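# Chafing on a first 50k, and what to wash kit in

**Pak-hei Pan**

I've entered the Flekau 50k in October. My longest run so far is a bit over three hours and I'm coming home with raw patches under my arms and along the waistband. The shirt is fine for an hour or so. Should I buy another shirt, or is it how I'm washing this one? I use fabric softener, if that matters.

## Replies

**Chia-hao Kuo**

Stop using the softener. It coats technical fabric and the sweat stays in the shirt. Wash at 30, inside out, half the usual powder, then dry it on a line.

For the waistband, put balm on before you start and carry a small tub. At Flekau there's a drop bag point at Virnby, so pack a clean shirt and change there even if you feel all right.

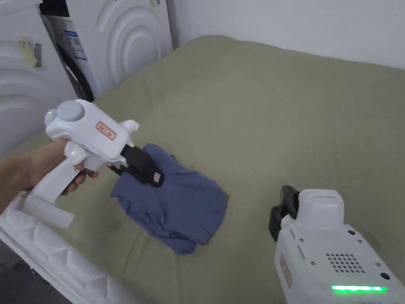 ### What I'd put in the drop bag

- shirt and socks
- balm
- a small towel

Test the lot on a long run first.

**wan_hillrunner**

Just tape it. Did Flilville with 415 metres of climb and tape under both arms, no problems. Shave first or you'll regret it.

**Pak-hei Pan**

Thanks both. Softener is gone. Will try the balm this weekend and tape if that doesn't do it.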